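Nasevham Project -- Progress Report to Gistora
Period ending 30 June 2018
Prepared by Fuad Dinsa

1. Work in this period

The cloth handling task began in May. An operator steers the arm through the task by remote control while the joint positions and camera views are recorded. The recordings are then used to train the controller, which we call Zukar.

We recorded 60 demonstrations, of which 58 were kept. The other two had gaps in the joint data and have been deleted. Each operator did 15 practice runs before recording. The wrist view is saved with every run, and it takes in a good part of the lab as well as the work. 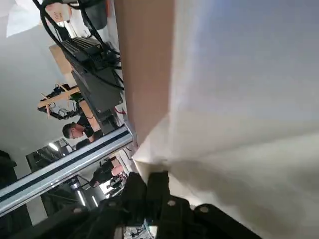
2. Cloth task

The task uses a single cream-coloured cloth on the brown tabletop. The operator brings the gripper to the far edge, closes it on the fabric and draws the edge across. Judging height over the cloth was the hardest part for new operators -- most came down too far at first. We have slowed the vertical motion on the hand controls, and operators prefer it.
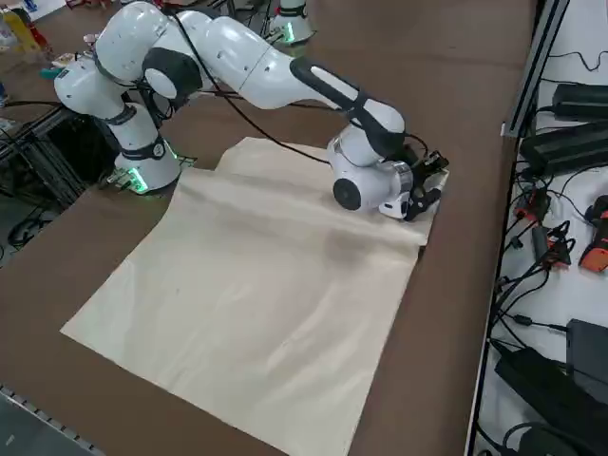
Figure 2. Gripper at the far right corner of the cloth, with a fold raised near the far edge.

Feyisa, our labelling tool, now marks the start and end of each grasp. Labels are still checked by hand. Creases left in the cloth between runs were a concern early on, and we decided to keep some of them in the training set so the controller sees fabric in different states.

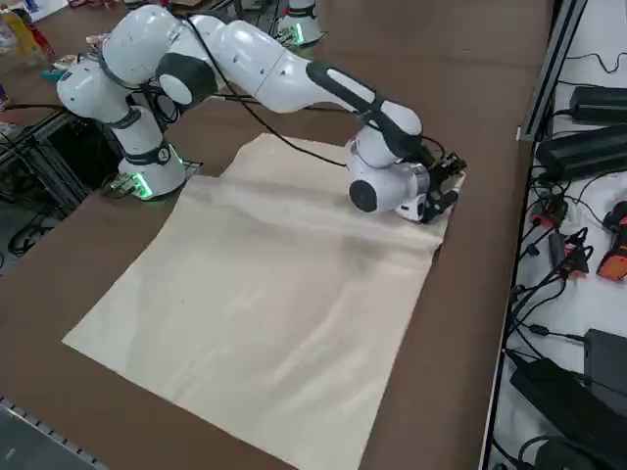 Training on the full set starts next period. We also plan to record demonstrations with a heavier fabric, using the same operators and the same hand controls. Spending is within budget and no change to the schedule is requested.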